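4.2 Do charity matches raise what they claim?

Organizers of charity badminton events usually report gross pledges. We doubt that figure tells us much. Of the 716 pledges logged at the Scanlon matches, 493 had been paid by the end of April. Keane reads the gap as slow payment - we are less sure, as no reminder was ever sent.
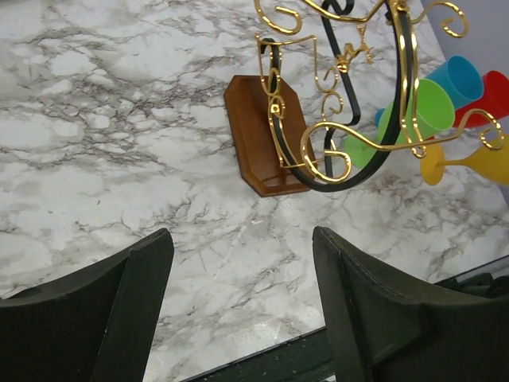
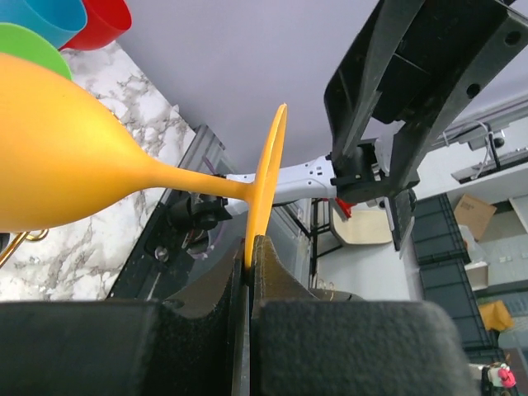
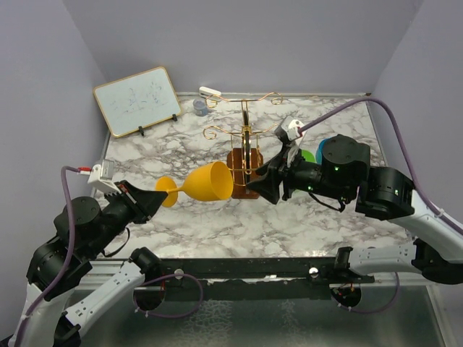
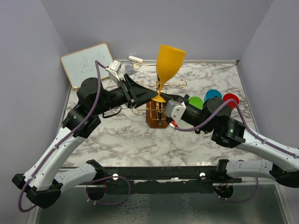
Figure 3. Marble-patterned surface and yellow wine glass, several views.

Celebrity players may draw a crowd, but the 240 walk-in donors were never asked why they came. Biwott's claim of a "star effect" therefore rests on ticket sales alone.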